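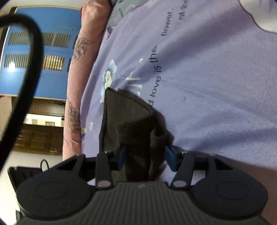 **¿Hay que vaciar la cama para doblar lo pequeño?** Eso dice la guía de Mota, y no me convence. Una pieza de tela negra con correa se ve de sobra sobre una sábana lavanda con flores y letras.

**¿Sirve el método Plerivano, de 12 pliegues?**

Lo dudo. Yaqin Yin lo probó en marzo y volvió a doblar en dos.

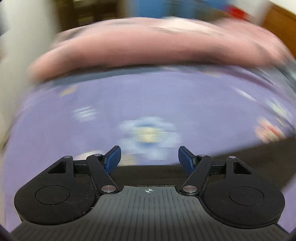
*Junto a la ropa de cama.*

**¿Y alisar la tela negra antes?**

Weidong Ren insiste en que sí. Yo la extiendo con la mano y listo; hasta 19 minutos de plancha por un trapo me parecen un disparate.

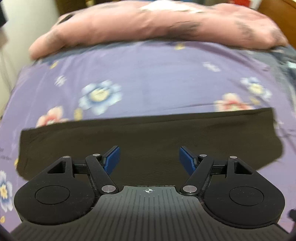

*Tela negra extendida, con el borde superior recto.*

**¿Compro el organizador Grumau?**

Antes pruebe con una caja de zapatos.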